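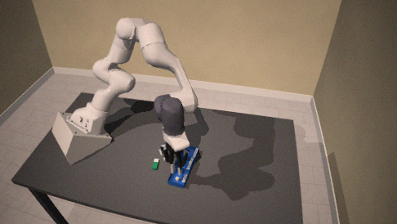

Robot arm, blue tray and a small green and white block on the table (computer rendering)

7 October 2011

Hi Yesenia,

Time for my fall update on the Katstead songbook, and I'm happy to say there's plenty in it! When I last wrote we had a pile of tapes and a lot of hope. Now we have 281 songs logged with title, singer and first line, and I've listened to every one of them (some of them far too many times, ask my neighbors).

The big news is the Beaulieu tapes. Csaba Szilágyi has finished transferring the whole box, and the sound is so much better than I expected. There are 3 versions of "Stirka" in there, all with different last verses, and one has a second melody I'd never heard before. I want to print all of them side by side. It'll cost us a couple of extra pages but I think you'll agree once you hear them.

Money: we've spent around 80 percent of the transcription budget. The recording budget hasn't been touched, as the Bralano choir couldn't get everyone together over the summer. They're now set for November and we've picked the hall, though I'm still waiting on the piano tuner.

What's behind: the permissions. Four families haven't written back and I don't want to print their songs without a yes. I'm going to call instead of sending another letter.

The printer's quote for 200 copies is good until the end of the year, so could you let me know if you still want the spiral binding? Csaba likes it for the music stand, I think it looks cheap, and you're paying for it.

Rough mixes of the first tape are in the mail to you.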